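**Block-sorting arm learns from remote control, but buyers may want to wait**

Vondmont says its robot arm can now be taught a job by someone steering it from across the room. The firm opened its workshop on Saturday and let visitors watch operators guide the arm by remote control through a simple task: picking blocks out of a metal-floored bin.

Each guided run is recorded, and software called Reltik is meant to learn from the results. Vondmont says 910 runs have been collected since March.

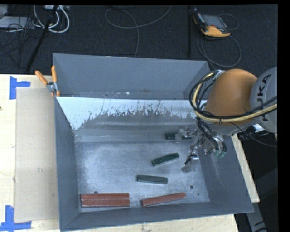
*The KUKA arm reaches into the bin, which holds red and green blocks.*

Whether that adds up to a robot that can work alone is another matter. The company gave a success rate for guided runs only, which says more about the person at the controls than about the machine. Asked for the unguided figure, project lead Dong-geon Wang said it would be published "when the testing is complete". He gave no date.

Periklis Alexiou, who buys equipment for the parts supplier Bamum, was not won over. "I have 300 different parts and they don't look like toy blocks," he said. "If I need 200 goes at each one, I may as well pay a person to do the sorting."

Vondmont plans a trial at a customer's warehouse, lasting 24 days. It would not say whether an operator will be on hand throughout.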